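Kart pulls right under braking after axle change

Posted in Chassis and Setup, April 23, 2024

Ginette Wong
I run a Vulleck chassis at Eldale. In March I replaced the 50 mm axle with a softer one of the same length. Since then the kart pulls right when I brake hard into the hairpin. Front toe is 3 mm out in total, same as before. Rear track is equal on both sides. Pads have plenty of material left. What should I check first?

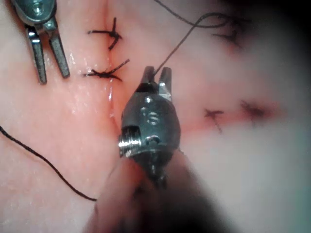 2 replies

szulc_76
Check the disc hub. If it was clamped slightly off, the disc rubs one pad and the axle loads up. Or your tires are shot.

Liette Caron
A rear brake acts on both wheels through a solid axle, so a rubbing disc slows the kart but seldom steers it. I would work in this order.

Put the kart on a stand and spin the axle by hand. If it stops early, loosen all the bearing cassettes, let the axle settle, and tighten them in small steps.

Measure both rear tires with a tape. A difference in circumference will steer the kart, and it shows most off the throttle. Correct with pressure, then measure again.

Put the kart on scales with you in the seat. I aim for 53 percent or a little more at the rear on my Skotmont. Compare left front to right front. If the seat stays were refitted under tension, cross weight will have moved.

Change one item per session and write it down. 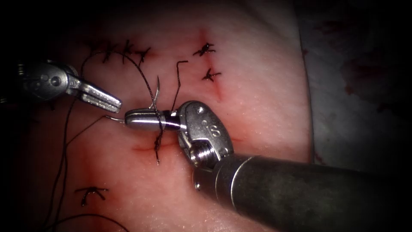
Needle driver and grasper over a suture line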